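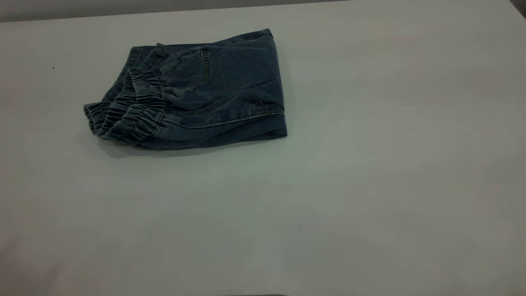

Folded dark blue denim pants with gathered elastic at one end.

Fold the Jeans, Even the Stretchy Ones
By Celeste Tapia
20/05/2023

Most people I know fold their dress shirts and throw their casual pants in a heap. I think they have it backward. A dress shirt will be ironed before anyone sees it, and most of mine go on a hanger anyway. The pants you wear four times a week come out of the drawer and go straight on your legs. If any piece of clothing deserves half a minute on a table, it is that one.

I have worked in the alterations and laundry room at Tronus, a small shop on Clanditz Street, long enough to have opinions about denim. We take in hems, broken zippers, blown-out knees and a lot of plain wash and fold. In November, our busiest month, we sent out 492 bundles. Pants were the largest share, and more of them every year have elastic in them somewhere.

Elastic pants get treated badly. People see a stretchy waist and decide the garment is the same as sweatpants, and they decide sweatpants are the same as rags. Then they complain that the waist has gone wavy. Elastic wears out from heat and from being pulled, and it also suffers when it spends months crushed under a stack of sweaters. A hot dryer is the worst of these. The drawer comes second, and the drawer is easier to fix.

The usual instructions for folding jeans were written for stiff jeans with a button waist. Lay them flat, put one leg over the other, pull the seat out to a point, tuck the point in, fold up from the hem. That works when both ends are flat. It does not work as well when the ankles are gathered. The cuffs are thick and narrow, the leg above them is wide, and if you fold in thirds from the hem you get a lump in the middle that tips over whatever you put on top of it.

What I do is keep all the gathered parts together at one end. Put one leg over the other. Bring the cuffs up until they lie next to the waistband, then fold once more if the legs are long. Let the elastic sit in its own ripples. Do not stretch it flat, and do not try to line up the edges of the cuffs as if they were paper. The bulk stays on one side and the rest of the bundle lies down by itself. In the drawer, the thick ends go left on one pair and right on the next, so the row comes out level.

There is a school of thought, and my brother-in-law belongs to it, that says rolling is better. He rolls everything. I will grant him suitcases. A rolled pair of pants goes into the corner of a bag where a folded pair will not. At home I don't see the gain. Rolls come apart when you pull the one next to them, and heavy denim rolled tight dries out with creases running around the leg, which look odd and are a nuisance to press. A fold gives you creases too, but they sit where you put them.

The other argument I hear is that folding is a waste of time if you have hooks. I have nothing against a hook for the pair you are wearing this week. Hang a whole wardrobe on hooks, though, and you have a wall of pants and no way to get at the ones in back. Pants with a soft waist also slide off, and they will be on the floor by morning.

You do need a decent surface. A bed is too soft and too low, and your back will tell you so after the second load. I like a wide, plain table in a light color, cleared off completely. On a light top you notice the loose thread, the bit of tissue, the button that came off in the wash. Ours at the shop came out of the old Miltodley school when it closed, and I paid 28 dollars for it. I have seen folding stations in catalogs for 300, with bins and a swing-out rack. They are nice enough. The bins fill up with things that are not laundry.

Empty the pockets before you start. We keep a jar at Tronus for what people leave behind, and it goes back to them if we can work out who they are. Run a hand over the front while the pants are flat, too. A pocket lining bunched up inside will put a bump in the fold, and after a month in a drawer the bump will be in the pants.

My mother folded for a family of seven on Escobar Avenue and never once talked about it as a method. She did it standing up with the radio on, and the pants went in the drawer the same way each time. I do mine in the evening, before the basket gets carried upstairs, when the kitchen table is clear.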